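Berkbridge Linen Service Sets Budget for Towel-Folding Equipment
October | By Staff Writer
14 comments | 37 shares

The Berkbridge Linen Service plans to buy 15 hand-held grippers and lease 2 robot arms over the coming budget year, the first time the shared laundry has set money aside for automation on its folding side.

The plan was approved by the service's board this month. It puts the hand-held tools first and the arms second, with a decision point between the two. If the first part does not produce usable folding data by spring, the lease for the arms will not be signed and the money will go back into the general equipment fund.

Berkbridge washes and folds towels, sheets and gowns for hotels, gyms and clinics in the area. Washing, drying and ironing are already done largely by machine at the plant. Flat sheets go through a feeder and a folder that were installed as one line. Towels are a different matter. They come out of the dryers in carts, in several sizes, and most of them are still picked up, shaken out and folded by hand.

The service looked at standard towel-folding machines before settling on the current plan. Those machines are fast, but a worker has to feed them one towel at a time, and the plant would have needed one machine for large bath towels and another for hand towels and smaller pieces. Floor space was also a problem. The folding room is narrow, and two machines would have meant moving the cart lanes and cutting a new door to the loading dock.

The approved plan starts at the other end. Workers hold the grippers, one in each hand, and fold towels on a table the way they normally would. A camera on each tool records the motion. The recordings are then used to train software that can run a robot arm fitted with the same kind of fingers. Training and software are being handled by Trositz, which has a contract for the first phase and an option for the second.

Of the 15 grippers, 12 will be used in pairs at six folding stations. The other three are spares. The planning document says spares were added after an early trial in which a worn fingertip took one station out of use for most of a shift. Replacement fingertips, cables and mounting brackets are listed separately and will be bought in bulk at the start of the year.

The planning document gives more room to labor than to hardware. Each station needs a person for the full recording shift, and those hours do not count toward the plant's normal output. The service will cover the gap with part-time staff during recording weeks. Workers who take part will be paid their usual rate plus a shift premium, and taking part is optional.

Bids for the grippers came from two suppliers, Baltia and Ríos. The Baltia tool was lighter and cost less per unit, but the quote did not include repairs after the first six months. Ríos offered a longer service term and a loaner tool within two working days. The board chose Ríos. According to the planning document, the repair term was the deciding item, and the two bids were close once a full year of parts was counted.

The arms are a lease for now. Berkbridge had first considered buying them outright, but the plant's maintenance crew has not worked with robot arms before, and a purchase would have required a separate service contract from the first day. Under the lease, inspection and repair are included in the monthly payment. The service can buy the arms at the end of the term, return them, or extend for one more year.

Electrical work is the other large line in the budget. The folding room has enough power for the recording stations, but the arms will need their own circuits and a marked safety area. A wall of shelving will be moved to make room. That work is planned for the slow period after the winter holidays and will be done whether or not the lease goes ahead, as the room was already due for new wiring.

Storage for the recordings was missing from the first draft of the plan. It was added after Trositz pointed out that a full shift at six stations would fill the plant's existing office server in a matter of days. The revised budget pays for a dedicated storage unit and a faster network line between the folding room and the office — both charged to the first phase.

The towels used for recording are also a budget item. The service will set apart 1818 pieces from its own rental stock so that customer-owned linen is kept out of the work. The set includes light and dark colors, thick and thin weaves, and pieces with plain and bound edges. Worn towels are included as well, as they hang and fold differently from new ones and make up a good share of what passes through the plant. 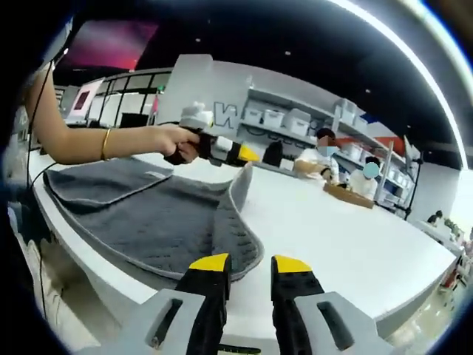 Pace is one of the open questions. Folding with a gripper in each hand is slower than folding with bare hands, and the plan assumes it will stay that way. The recording stations have no output target. Trositz has asked for clean, complete folds, and workers are told to start over with a fresh towel if one slips or bunches up.

Table height is another. The planning document sets aside money for adjustable legs at all six stations, following complaints of sore shoulders during the early trial. Recording sessions will be limited to two hours, with a change of task afterward.

The plan does not call for any cuts in staff. Berkbridge has had trouble filling evening shifts in the folding room, and the arms would be used there first if they are leased. They would handle one size of bath towel to begin with. Hand towels, gowns and fitted sheets would stay with the day crew.

The board also asked for a written test that the arms must pass before any purchase. The current draft says they must pick up a towel from a loose pile, lay it flat, fold it to the size used on the plant's carts and place it on a stack, and do so through a full evening shift with no more than 6 stops that need a worker's help. Speed is not part of the test, though it will be recorded. Some board members wanted a minimum rate per hour, and that point has been left for the spring review.

Customers should not see any change in pickup or delivery times during the recording period, the service said in a notice sent with this month's invoices. Rental prices for the coming year were set before the plan was approved and will not be changed to pay for it. The money comes from the equipment fund, which had been building up toward a replacement for one of the older dryers. That dryer has been repaired and is expected to run for two more years.

Orders for the grippers will be placed once the contract with Ríos is signed. The first two stations are to be set up before the end of the year, with the remaining four to follow after the wiring work is finished. A short report on cost and hours will go to the board every two months, and the decision on the lease is scheduled for the spring meeting.

14 comments | Share this story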